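The Clean Desk Cure

The pitch from Metham is simple. Pay $300, clear your desk for 9 days with one of its coaches on the phone, and you will think better. The company says 3,000 people have signed up since July. It doesn't say how many of them finished.

I asked for the research behind the claim and got a two-page handout. One page was testimonials. The other cited an in-house survey in which customers rated their own focus before and after, with no comparison group and no follow-up.

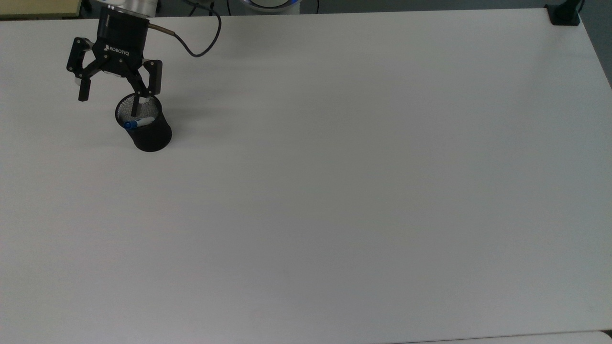
Gaurav Lodhi, who paid for the course last fall, liked the first week. "Then the mail came back," he said. His bills now live in a kitchen drawer, where he has missed two of them.

Recep Ersoy runs the program and calls that a "storage lapse." He sells a second course for those.

Maybe a bare desk does help some people. It would be odd if it helped nobody. But Kulberg, a rival outfit, charges about the same to teach "productive clutter," and its customers sound every bit as pleased. When opposite cures get the same glowing reviews, I start to wonder what the reviews are measuring. My own desk is a mess, and this piece was filed on time.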